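# Looking after your records at home

Jan 11, 2020

I have 995 records now, and after a winter of sorting them I've picked up so many little habits that I had to write them down!

Store them upright, always. A stack on the floor will warp the bottom ones sooner than you'd think (my copy of the first Nondar album is wavy for life). Pack each shelf so you can slide a record out with two fingers, no tighter, and keep the shelf well away from the radiator.

Brush before every play. A carbon fiber brush, three turns of the platter, then lift it off toward the edge. It takes no time and the quiet bits sound so much better!
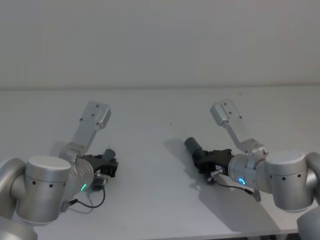 For a proper wash I mix distilled water with one small drop of plain dish soap, wipe along the grooves with a microfiber cloth, and rinse with more distilled water. Keep the label dry. Stand the record in a clean dish rack until there isn't a trace of damp, then put it in a fresh inner sleeve. Paper sleeves shed, so I've moved almost everything to the lined kind.

Sticky price tags come off covers with a hair dryer on low. Go slowly and peel from a corner. Halldóra Gunnlaugsson taught me that one at the Gellham record fair, where I'd just bought a Gwenllian Yorath live set with 3 stickers on the front, and every one of them came away clean.

Needles next! I'll do those in February, once I've tried the gel pad.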